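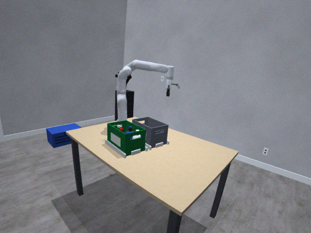 Flelix Exam Prep review: six weeks with the Darnalen network track

Quick one, I've got a shift at 7. Passed the Darnalen network admin exam in November, used Flelix for most of the studying, people on the forum keep asking if it's worth paying for. Short answer yes if you're going for Darnalen, no if you're going for anything else they sell. Longer answer below.

Paid for it myself. Full price too, found the coupon the day after.

What you get

A question bank, a set of timed mock exams, a browser lab, and a PDF study guide. There's a phone app that syncs with the website. No video. If you learn from video go somewhere else, or get the bundle with the lectures, which I didn't buy and can't tell you anything about.

The bank for my track had 2,383 questions when I signed up. Big number, looks great on the sales page. Bit less great once you're in it. A good chunk are the same question with the addresses changed. Fine for subnetting, you want the reps. Less fine for the policy stuff, where you start remembering that the long answer is the right one and stop reading.

These are written questions, by the way, not leaked ones. I mention it because half the search results for this exam are dump sites promising you'll pass by Friday lunch or whatever. Don't. Darnalen can pull the cert if they catch you, it's in the agreement you click through at the start of the test, and you'd be useless in the first week on the job anyway. Had a coworker like that once. Could recite port numbers, couldn't find a bad route.

Setup

Ten minutes, most of it waiting for a confirmation email that went to spam. You pick your exam, pick a date, and it builds a plan backward from the date. Mine wanted me at it every evening including holidays. There's a toggle to turn days off but it's under Profile, not under Plan. Took me a week to find.

You can't change the exam version after you activate. Read that again before you click. Darnalen had two versions running side by side when I started and the old one was the default in the dropdown. I caught it, someone in the comments on their help page didn't and had to email support.

The questions

Good on routing, good on VPNs, very good on reading logs. The log questions were the best thing in the whole package. You get a block of output and you have to say why traffic is being dropped, and the wrong answers are the wrong answers you'd really come up with at 2 in the morning. I got hammered on these for the first couple weeks and then I didn't.

Weak on wireless. Weak on high availability, which is a shame because there was a lot of it on my exam. Can't say more than that, rules. Just read the vendor docs for failover twice and do it in a lab.

Explanations are mixed. Some run a full screen with a diagram. Some say "B is correct because the other options are incorrect." Thanks. There's a report button under each one and I used it a lot at first. Heard back on a few, and they did fix one where two answers were identical. The rest, silence.

Search inside the bank is bad. You can filter by topic and by "got wrong," you can't filter by both together. Who tests this.

The mock exams

You get 14 of them. Scored out of 1,000 like the real thing, with the same kind of section breakdown at the end. Timer is strict, which I liked. If the tab loses focus it keeps running, which I liked less when the dog got into the trash.

My mock scores ran a little lower than my real one. I'd say the mocks are a notch harder, mostly down to wordy questions. If you're clearing the pass line on three in a row I'd go ahead and book.

One thing to watch. The mocks pull from the same bank you practice on. So by the end you're seeing repeats and your score is puffed up. Save a handful for the last week and stay out of those topics beforehand. There should be a setting for it and there isn't.

The lab

Runs in the browser. Nothing to install, worked on my old laptop with too many tabs open. You get two firewalls, a switch and a couple of clients, all virtual, and a list of tasks. Finish the tasks and it checks your config.

The checker is picky in a dumb way. Named an address object with a capital letter, failed. Changed to lower case, passed. Same config. Also it times out after an idle stretch and throws away everything, no save. Export your config as you go, copy paste into a text file, you'll thank yourself.

When it works though it's really good practice. I did the site-to-site tunnel task until I could do it without the guide open. That one task paid for a decent part of the subscription as far as I'm concerned, becuase I had never built one at work, only babysat ones other people built.

Loading is slow in the evenings. Mornings before work it came up right away. Evenings I'd start it and go make a sandwich.

The app

Skip it for studying, use it for flash cards on the bus. Exhibits don't zoom properly so any question with a topology diagram is a squinting contest. Sync mostly worked. Lost one session of answers in a dead zone and it never came back.

Battery drain is noticable. Dark mode exists, the code blocks stay white. Bright white. Fun at night.

Compared with Wattimena

I had a Wattimena trial before this so a few words. Wattimena looks nicer, explanations are better, every single one has a link to the source doc. Bank is much smaller and there's no lab at all on the basic plan. If you already have gear at home or your job gives you a sandbox, Wattimena might be the smarter buy. I had neither.

Price came out close enough that it didn't matter. Wattimena bills monthly and lets you pause. Flelix makes you pick a block up front, and it auto renews unless you turn that off. Turn it off on day one.
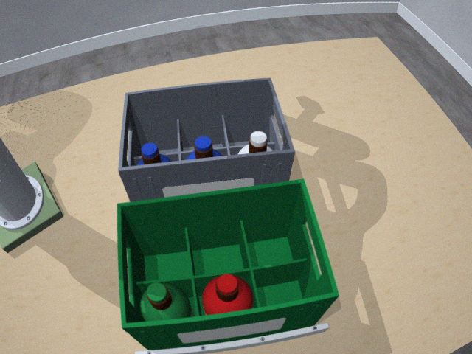
Support

Emailed twice. First time about the lab timing out, got a reply next morning from a person who had clearly read the message. Second time about the renewal, got a canned answer, then another canned answer, then the refund. So it got there.

The forum is quiet. Old threads are useful, new ones mostly sit.

What I didn't test

The other tracks. Flelix sells prep for the Ternex cloud exam too and I poked at the free samples. Looked thin, several screenshots from an older console. Wouldn't pay for it on that showing. Might be better behind the paywall, no idea.

Pros

Huge bank, log questions especially
Lab needs no install
Mocks feel like the real timing
Study plan is decent once you find the day off toggle

Cons

Repeats, lots
Explanations hit or miss
Lab doesn't save
Auto renew on by default
App is an afterthought

Who should buy it

Anyone sitting the Darnalen network exam with some job experience and no lab of their own. If you're brand new to networking, start with a book, this assumes you know what a VLAN is from the first question. If you're recertifying, just get the shortest block and do the mocks.

Score

Four out of five for the Darnalen track. Would be higher with a save button in the lab.

Edit: a couple of you asked whether the PDF guide is worth printing. No. It's long, the tables split across pages, and it's the same text as the explanations. Print the command cheat sheet at the back and leave the rest.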